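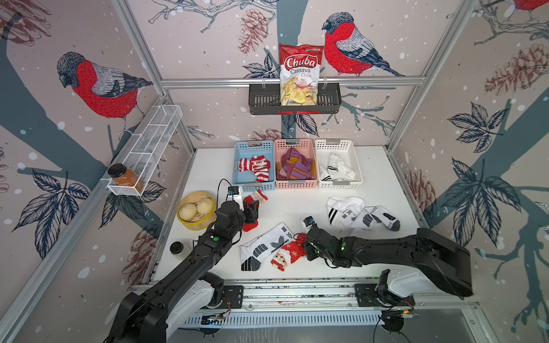 Dompfaffen, Zapfen, Schneepunkte: Tapete mit großem Muster.

Seit dem Frühjahr wollte ich den Flur neu tapezieren, zwischen den Jahren bin ich endlich dazu gekommen. Ich schreibe auf, wie es gelaufen ist, weil ich vorher selbst lange nach Angaben zum Verschnitt gesucht habe.

Der Flur hat vier Türen und kaum eine gerade Wand. Die alte Raufaser war mindestens dreimal überstrichen. Im Mai hatte ich schon einmal eine Ecke abgelöst und dann wieder aufgehört. Diesmal habe ich die Fläche mit der Igelwalze gelocht, mit warmem Wasser und etwas Spülmittel eingestrichen und gewartet. Nach dem zweiten Einweichen ging das meiste in großen Stücken ab. Hinter der Garderobe kam der Putz mit, dort musste ich spachteln und schleifen.

Zur Auswahl standen am Ende zwei Tapeten: eine schmale Streifentapete von Isulley und ein Vogelmotiv von De Graaf. Genommen habe ich die Vögel. Neun Rollen Vliestapete zu je 39 Euro, dazu Kleister, Tiefgrund und Spachtelmasse von Sadero. Billig war das nicht.

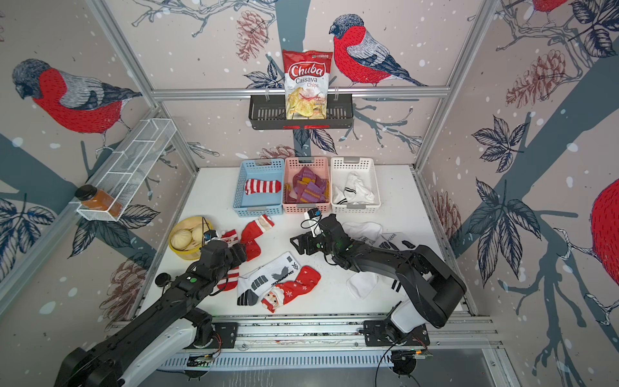
Bei großem Rapport rechnet man anders als bei Raufaser. Meine Bahnen mussten um 70 Zentimeter versetzt angesetzt werden, und von jeder Rolle blieb ein Rest, der nur noch über die Türen passte. Wer nach Quadratmetern kauft, steht am Ende mit einer fehlenden Bahn da. Ich habe die Bahnen einzeln auf Papier gezeichnet, samt Türen und Sicherungskasten, und erst danach bestellt.

Angefangen habe ich neben der Wohnungstür, mit Lot und Bleistiftstrich. Der Kleister kommt bei Vlies direkt auf die Wand, das spart den Tapeziertisch. In den Innenecken habe ich die Bahn geschnitten und zwei Zentimeter überlappen lassen. Eine Ecke ist mir trotzdem verrutscht, man sieht es, wenn man vom Bad kommt.

Die Klingen vom Cutter habe ich viel zu selten gewechselt. An der Decke ist deshalb eine Kante ausgefranst, die deckt jetzt eine schmale Leiste von Kinent ab.

Es fehlen noch die Sockelleisten und die Steckdosenrahmen. Die alten Rahmen sind vergilbt, neue sind bestellt.

2. Januar 2026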